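Report of the visit to the Trerkach open day

In June our group of 8 students visited the open day of Trerkach, in the hall behind the Sekiguchi building. The purpose was to see how simple hand work is recorded for teaching robots later. We arrived at two in the afternoon and the demonstration began a little late.

The first station was named Wakik. A person holds one gripper in each hand and does the task slowly, and the grippers are connected with cables. The task was to take gloves from the table and put them in a tub.
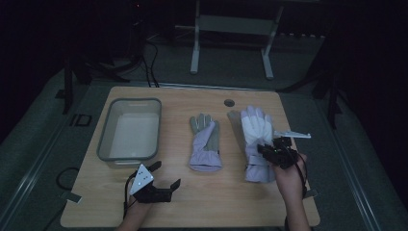

Page last changed: June, 16:40

One lavender glove with white fingers is held upright by its cuff in the right gripper, while the other glove still lies on the wooden table. The tub is at the left side. We were told that soft things are more difficult than hard boxes, because they change their shape every time.

The guide said that the station has 515 recordings of this task, and 119 of them were removed after checking. Two of us could try it. My own try took about 2 minutes and I dropped the glove once.

At the second station, Tosico, we saw only a short talk with slides. I would like to ask there how the removed recordings are chosen, but the time was finished.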